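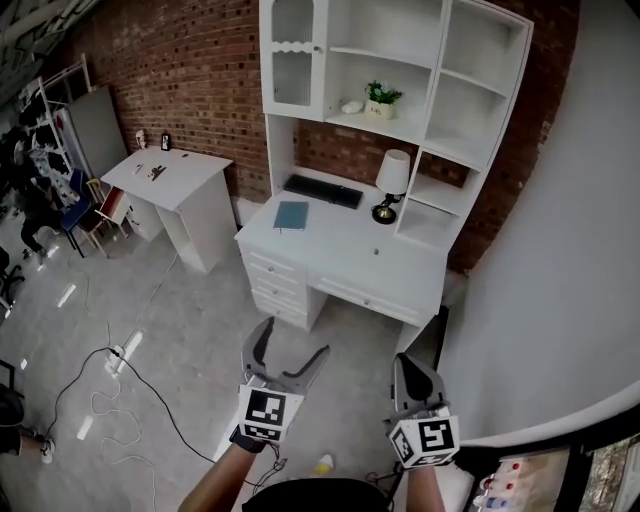

Ľubica Hudec

The chore I keep using as a yardstick is clearing a desk. It sounds trivial next to laundry or cooking, and people who sell robots rarely show it. I think it is a better test than either.

Consider an ordinary white desk with a hutch: a keyboard, a blue notebook, a lamp, a plant on a shelf above. A person told to tidy it needs no further instruction. A machine needs a rule for every object, including the rule that the lamp stays where it is. Gripping the notebook is the easy part. A thin, flat object on a flat surface can be slid to the edge and pinched from there, and two curved fingers are enough for that. Deciding where the notebook belongs is harder, and the answer differs from one house to the next.

Drawers are worse. Small round knobs suit human fingertips. A two-finger gripper has to approach nearly straight on, close on a few millimeters of surface, then pull along the axis of a runner it can't see. If the drawer sticks, a person wiggles it without thinking. Most controllers I have worked with either stop or pull harder.

In January I kept a log of attempts with a small arm on my own bench, the same drawer each time. Out of 184 tries, 52 failed. Most of those were slips off the knob, and 9 were the arm tripping its own force limit. I changed the finger pads 3 times and the slip rate barely moved. What helped was a slower approach and a second look at the knob before closing — dull, but repeatable.

The shop floor is further along. At Plastoment, where I spent a few years on a packing line, the parts arrived in the same orientation all day and the fixtures were built around the gripper. Homes don't offer that. Cables lie across the floor, chairs get moved, and people walk through.

So, can machines do chores yet? Single steps, yes, with a fair amount of patience. A whole desk, left alone with it for an hour, I would say no. I plan to repeat the drawer test with a wider pull and will post the log when it is done.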